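Ashworth Shirts: T-shirt Handling and Folding Notes

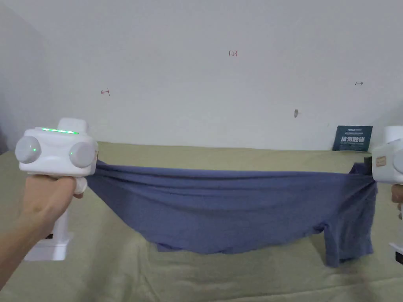

Ashworth Shirts is a collection about one of the most ordinary jobs in the house: picking up a T-shirt, getting it straight, and folding it. We love this task! Knit fabric sags, wrinkles and curls in ways that a towel never does, and even a plain dark shirt looks different every time you lift it.

Version: 18
Last updated: May 11, 2025
Maintained by: the Skatedent laundry group, Bollham

What's inside

159 clips of T-shirts being lifted, stretched, laid down and folded. Clips run up to 40 seconds. Each one comes with a short text note giving the fabric, the main color and the fold used (halves, thirds, or the Brusitz roll, our favorite for drawers).

Folder layout

clips/ - one file per shirt handling
notes/ - plain text, same name as the clip
folds/ - written steps for every fold type

Labels

grip: where the shirt is held (shoulder, sleeve, hem, side)
tension: slack, shallow sag, taut
wrinkles: none, few, many
surface: bed, table, floor

Please read "taut" generously. A shirt can be tight along its top edge and still droop underneath, and we label by the top edge.

Known gaps

Long sleeves are thin on the ground, with only 30 clips. Dark fabrics make hems hard to find, so hem labels on navy and black shirts deserve a second look. Inside-out shirts were left out until October and are still being sorted.

Corrections are very welcome, and so are new folds. Send the clip name and the label you would change.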